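Mosodus salons to offer patch tests without an appointment

5 October 2025

The salon group Mosodus has changed the way it handles patch tests for hair colour and lash treatments. Clients can now walk in for a test at any of its 21 salons during opening hours, where before they had to book a slot by phone.

The change follows a trial in August at the Kartha and Breltero salons. Staff there carried out 679 tests in the month, most of them on people who were coming in for a first colour.
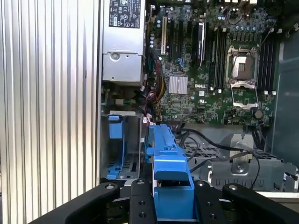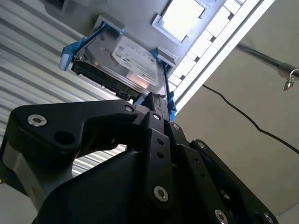
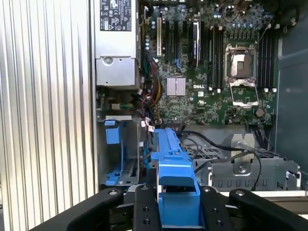
Inside a desktop workstation.

Do I need a new patch test if I have had my hair coloured at Mosodus before?
It depends on how long ago that was and what was used. A test is valid for six months for the same colour range. If the salon changes the range, or you have had a reaction to any hair product or a black henna tattoo in the meantime, you will be asked to have another one before your appointment.

The test takes a few minutes. A small amount of the product is put on the skin behind the ear or inside the elbow and left in place. It must be done at least 48 hours before the colour appointment, and the salon will not go ahead with the treatment if there has been any itching, swelling or redness.

There is no charge for the test and clients do not have to book a treatment afterwards. Under 16s will not be tested, as the group does not offer permanent colour to that age group.

Results are kept on the client's record and can be seen by every salon in the group, so a test done in Kartha will count for an appointment in Breltero. Clients who would like a paper copy can ask for one at the desk.

Mosodus said around 900 appointments were moved or cancelled last year when clients arrived without a valid test. Reminder texts will now go out a week before each colour appointment to anyone whose test has run out or is about to.

The group is also bringing in Mastudar, a semi-permanent colour range without ammonia, which will be sold alongside its existing permanent shades. It will need its own patch test, even for clients who already have a valid one for another range. Mastudar will be offered first in Breltero, with the other salons to follow as staff finish their training.

Lash and brow tints are covered by the same rules. Waxing, cutting and conditioning treatments do not need a patch test.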